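Got in at 7.40 and the hand was already in pieces on Danilo's bench. He'd left a note on it saying the left finger had slipped again overnight and he had stopped the run at cycle 1659. I'd hoped for 2000 before the Pronivance people ring.

The log was dull until the last part. Force on closing had crept up a little each hour, then it dropped to nothing in the space of 2 cycles, and after that the software went on reporting a good grip on every pick. That's the bit I don't like. A finger that slips is a repair. A finger that slips while the screen says all is well is a safety matter, and I wrote it up as one before I'd had my tea.

Mark Anthony came down at nine and we went through it together. His first thought was the motor. Mine was the clamp screw at the base, the same one that gave trouble in September on the Burent unit. We took it out and the thread was fine. He was quite pleased about that. Next we checked the linkage and found play in the pin, enough to feel with a thumbnail. When the pin shifts, the finger leans back under load and the position reading stays where it was, so the controller thinks it has closed on something.

We put a new pin in, put it all back together and started again by hand, slowly, with nothing to pick up. I wanted to see it open and close over bare table before we gave it any work.
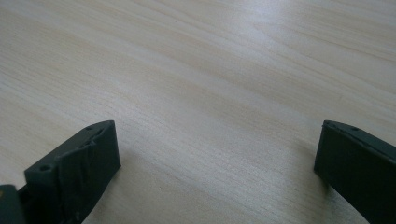
Ran 40 open and close moves like that. No drift in the reading on either side. Then we did the same again with Danilo's foam block and it held every time, though I made him keep his hands behind the line while it was live. He had reached in twice yesterday to straighten the block, and he admitted it when I asked. With the grip reading wrong there's no telling what it would have done. We had words about it, not bad ones. He's going to move the stop button to the near side of the bench, where it should have been from the start.

The larger job is the software check. At present it trusts the position and ignores the force if the two disagree. Mark Anthony wants it the other way about. I want it to stop dead and sound the buzzer — let a person decide. We left it there, as he had to ring Dalisay about the late bearings and I had the fault report to finish. It came to 34 lines, and I expect I'll be asked to shorten it.

Still don't know why the pin wore on one side only. The old one is in an envelope in my top drawer. I'll take it over to Brullerska when I next go and ask them to put it under the microscope.

Home by half six. Cold chicken and the last of the rice.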